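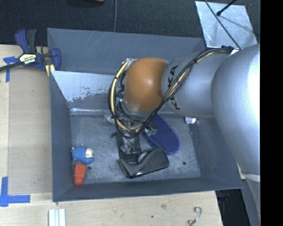 Orathai Panyasiri wrote to me after my last letter that she would not travel so far for a bin of lost sandals and small toys, and she asked what one can learn there in a whole afternoon. I answer her with this report, and I hope it is useful also for others who think to visit Droscombe in May.

The sorting house is in the old part of Drostton, 4 stops from the station. We were two visitors, Mateja Ristić and I, and we came at half past one. You pay nothing, but you must write your name in a book.

## The sorting room

I expected shelves up to the ceiling. The thing I remember best is a gray bin with sloped walls, on a light wooden table. The paint is scuffed in many places, and I liked this, it looks like a bin that has worked. A black flip-flop was in it, and in the lower left corner a blue toy with a small orange-red block beside it. Mateja wanted to know why a sandal and toys are in one bin. The answer was that they sort by size first and by kind later - for me this was new.
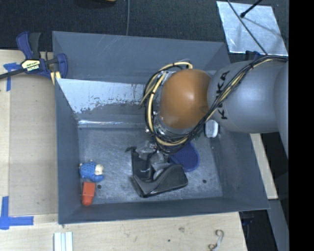
The second step is the list. Every thing gets a line, also the very small ones, and in April the list had 578 lines. Of these, 216 were shoes or parts of shoes. Amândio Mendes showed us the pages and let us read as long as we wanted. Single toys stay for one year, single shoes only for three months, and I find this a little unfair to the shoes.

## Practical things

- The tour is in English at 2 o'clock.
- The coffee at Geraghty, next door, is good, but they close early.
- Bring a warm sweater - the corridor is cold even in spring.

We missed the store room upstairs, it was locked for painting. Mateja will ask if we can see it in the fall.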